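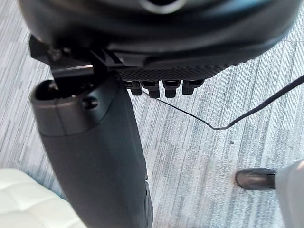 Warum enthält dieser Teildatensatz Läufe, in denen der Greifer nicht tut, was das Protokoll behauptet?
Weil die Steuerung den Griff in diesen Läufen als erfolgreich gemeldet hat und wir die Meldung für falsch halten. Sie wurden aus dem Hauptbestand herausgenommen und liegen hier gesammelt, mit unverändertem Protokoll.

Bulmont-Greifläufe, Teil F (Fehlmeldungen)
Stand: September

Umfang
161 Läufe aus Wohnraumaufnahmen am Standort Lisau. Aufgabe war jeweils, weiche Gegenstände aufzunehmen und auf einem Sitzmöbel abzulegen. Pro Lauf: Video der Handgelenkkamera, Fingerposition, Motorstrom, Statusmeldungen der Steuerung.

Was schiefging
Die Steuerung meldet "Griff geschlossen", sobald der Motorstrom 7 Abtastwerte lang über dem Schwellwert liegt. Bei festen Gegenständen mag das reichen. Bei Stoff steigt der Strom auch dann, wenn der Finger das Gewebe nur vor sich her schiebt oder gegen ein Polster drückt. Gronow, von denen die Steuerung stammt, führt das auf falsch eingestellte Schwellwerte zurück. Wir haben die Werte zweimal nach deren Vorgabe gesetzt, und die Fehlmeldungen blieben.

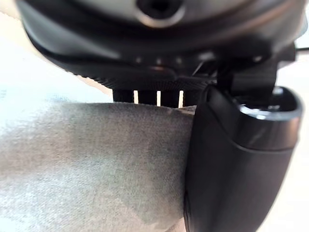
Dazu kommt, dass der Status nach dem Setzen nicht mehr geprüft wird. Fällt der Stoff unterwegs herunter, steht im Protokoll bis zum Ende des Laufs "geschlossen". Wer ein Modell auf die Statusspalte trainiert, bringt ihm diesen Fehler bei. Die Erfolgsquote aus dem Bericht von Stondton beruht auf genau dieser Spalte, und wir würden sie nicht zitieren.

Sicherheit
Der Nothalt hat in allen Läufen ausgelöst, wenn er gedrückt wurde. Die automatische Kraftbegrenzung ist eine andere Sache: Sie wartet nach Kontakt 500 ms, bevor sie eingreift. In dieser Zeit drückt der Arm weiter. Neben Personen halten wir das für nicht vertretbar, egal was im Datenblatt steht.

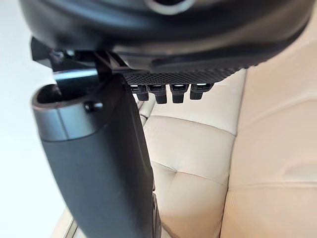 Die Kontaktlabels wurden nachträglich von Hand vergeben, und auch ihnen sollte man nicht blind trauen. Schwierig sind vor allem Bilder über dem Sitz. Die vier kurzen schwarzen Zapfen unter dem Gehäuse stehen dort vor cremefarbenem Polster, und ob sie es berühren, lässt sich aus dem Einzelbild kaum entscheiden. Solche Stellen tragen das Label "unklar" - bitte nicht stillschweigend als "kein Kontakt" einlesen.

Bekannte Lücken
- Bei 30 Läufen fehlt der Motorstrom ganz.
- Die Zeitstempel von Video und Steuerung laufen auseinander, eine Korrektur liegt nicht bei.
- Firmwarestand nicht mitgeschrieben.

Verwendung
Geeignet zum Prüfen von Griff- und Kontakterkennung. Ungeeignet als Nachweis, dass der Fehler behoben ist - eine neue Firmware wurde angekündigt, erhalten haben wir sie bisher nicht.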